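Varnthorpe Toy Library Extends Block Sorting Through March

The Varnthorpe Toy Library will continue its block sorting program through the end of March, coordinator Ailbhe Mac Mathúna announced. The program prepares donated building blocks for loan to schools and families in the district.

Blocks are separated by color into trays and bins before being packed into sets. The library has received 715 blocks since the program opened, and 355 have been assigned to sets. 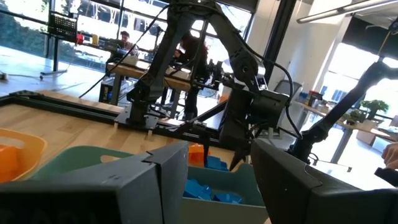

Blue blocks in a bin on the sorting table, with a single orange block at the back edge.

The first 12 sets will go to classrooms. Families may reserve the remaining sets at the front desk from 3 p.m. Donations of clean, undamaged blocks are still being accepted.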